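브루켈 오픈데이 다녀옴 (급하게 쓰는 후기)

2019년 1월 18일

까먹기 전에 적어둔다. 오늘 브루켈(Brukel) 오픈데이 갔다 왔고 지금 돌아오는 버스 안. 폰으로 치는 거라 오타 많을 예정. 나중에 고칠지도... 안 고칠 듯.

신청은 11월에 해놨는데 까맣게 잊고 있다가 어제 문자 와서 알았다. 한 타임에 14명만 받는다고 했고 나는 오후 첫 타임. 점심 거르고 갔는데 다과가 귤이랑 믹스커피. 귤 네 개 먹음.

위치는 진짜 애매하다. 역에서 마을버스 타고 종점 직전 정류장, 거기서 또 공장 골목을 한참 걸어야 됨. 간판이 작아서 두 번 지나쳤다. 혹시 가실 분은 타이어집 끼고 왼쪽. 타이어집 지나면 늦은 거임.

들어가면 일단 회사 소개 영상 틀어준다. 길다. 음악이 너무 웅장해서 좀 민망했고. 요약하면 원래 포장 설비 하던 데인데 몇 년 전부터 로봇으로 물건 집는 쪽으로 넘어왔다고. 컵, 그릇, 병 같은 생활용품 위주. 하루에 집기 동작을 4000번 정도 돌린다는데 이게 성공한 것만 센 건지 실패까지 합친 건지 물어봤더니 합친 거라고. 그럼 성공은요? 했더니 물건마다 다르다고만 하심. 네...

그 다음이 작업장 견학. 솔직히 이거 보러 간 거다.

생각보다 넓고 천장이 높았고 엄청 밝다. 형광등 아래서 한시간 있었더니 눈이 뻑뻑. 안내하시는 분이 조명이 밝아야 되는 이유를 설명해주셨는데 반은 못 들었다. 뒤쪽에서 컴프레서 같은 게 계속 돌아서. 다음엔 마이크 좀 써주셨으면.

첫번째 시연은 니닉스(Ninix)라는 자체 소프트웨어. 카메라로 테이블 위 물건을 보고 어디를 잡을지 정하는 프로그램이라고 한다. 화면에 물건 윤곽이 색깔로 뜨고 그 위에 잡을 위치 후보가 점으로 주르륵. 점이 막 떨린다. 왜 떨리냐고 옆에 분이 물어봤는데 매번 다시 계산해서 그렇다고. 나는 그게 좀 귀여웠음. 고민하는 것처럼 보여서.

어려운 건 머그컵이라고 했다. 의외였다. 나는 유리잔 같은 거 말할 줄 알았는데 (물론 유리도 어렵다고 함) 머그는 손잡이가 문제란다. 손잡이가 뒤로 돌아가 있으면 카메라에는 그냥 통으로 보이고, 무늬가 크고 진하면 그 무늬 경계를 모서리로 착각할 때가 있다고. 그래서 일부러 무늬 요란한 컵을 사 모은다고 했다. 우리집에도 많은데 기증할까.
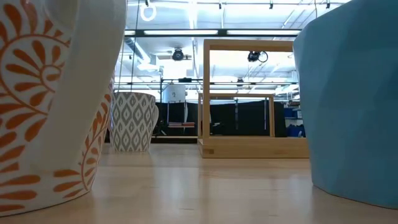
크기 차이도 골칫거리라고. 가까이 있는 건 엄청 커 보이고 멀리 있는 건 조그맣게 보이니까 화면만 가지고는 실제 크기를 모른다. 사람은 그냥 아는데 기계는 따로 가르쳐야 됨. 안내하시는 분이 한쪽 눈 감고 자기 볼펜 잡아보라고 해서 다들 한쪽 눈 감고 허공에 손 뻗고 있었다. 나는 한 번에 잡음. 자랑.

두번째 시연은 바녜스(Bañez) 그리퍼. 외부에서 사오는 손가락 부품인데 고무 패드를 갈아 끼울 수 있다. 패드 만져보게 해줬는데 촉감이 젤리 굳은 거랑 비슷하다. 이게 소모품이라 2000번 잡으면 갈아야 된다고. 하루 4000번이면 하루에 두 번 가는 거 아닌가? 계산 맞나? 물어볼걸. 버스에서 생각났네.

시연 결과는 음... 처음엔 잘 집었다. 종이컵 하나, 플라스틱 그릇 하나. 세번째에서 손잡이를 스치고 컵이 빙글 돌았는데 다들 오오 하고 소리 냄. 떨어지진 않았다. 로봇이 잠깐 멈췄다가 다시 가서 이번엔 몸통을 잡았고 박수가 나왔다. 실패했다가 다시 하는 게 제일 재밌었음. 회사 입장에선 아닐 수도 있지만.

근데 속도가 느리다. 컵 하나 옮기는 데 내가 하면 1초도 안 걸릴 걸 한참 걸린다. 빠르게 하면 안되냐는 질문이 당연히 나왔고, 오늘은 관람객이 있어서 속도 제한을 걸었다고 한다. 평소 속도는 영상으로 보여주심. 영상은 빨랐다. 확실히 빠르긴 한데 눈앞에서 본 게 아니라 좀 아쉽.

질의응답 때 나온 것들 기억나는 대로.
- 물건은 어디서 사나: 생활용품점이랑 중고. 지금 200개 넘게 있다고. 보관 선반도 보여줬는데 우리 엄마 찬장 같았다
- 깨지면: 그냥 버린다고. 한 달에 몇 개는 깨진단다
- 야간에도 도나: 안 돈다. 옆 건물 민원 때문에 (이 대답이 제일 현실적이었음)
- 채용: 홈페이지 보세요

마지막에 스턴드스테드(Stundstead) 얘기도 잠깐 나왔다. 물류창고 쪽이랑 같이 준비하는 프로젝트라는데 아직 자세히는 말 못한다고. 슬라이드에 이름만 있고 나머지는 빈칸. 궁금해서 버스 타자마자 검색했는데 아무것도 안 나옴.

기념품은 볼펜이랑 스티커. 스티커는 벌써 노트북에 붙였는데 삐뚤어졌다. 떼면 자국 남을 것 같아서 그냥 둠.

총평하자면 갈 만하다. 무료고, 가까이서 볼 수 있고, 질문하면 꽤 성의있게 대답해준다. 아이랑 가는 건 글쎄... 한 분이 초등학생 데려오셨는데 애가 영상 볼 때 이미 지쳐 있었다. 로봇 움직일 땐 눈이 반짝했지만. 영상을 뒤로 빼면 좋을 것 같다고 설문지에 썼다. 설문지가 앞뒤 두 장이라 뒷장은 대충 씀. 죄송.

아 그리고 주차는 안 된다고 보면 됨. 골목에 댔다가 차 빼달라는 전화 받고 중간에 나가신 분 있었다. 그분 그리퍼 시연 통째로 놓치심 ㅠㅠ

다음 오픈데이 일정은 아직 미정이고 문자로 알려준다고. 신청할 때 번호 남기면 되는데 나는 벌써 남겼다. 이번엔 달력에 적어놔야지

내릴 때 됐다. 끝

댓글로 신청 링크 물어보실까봐 미리: 지금은 닫혀있어요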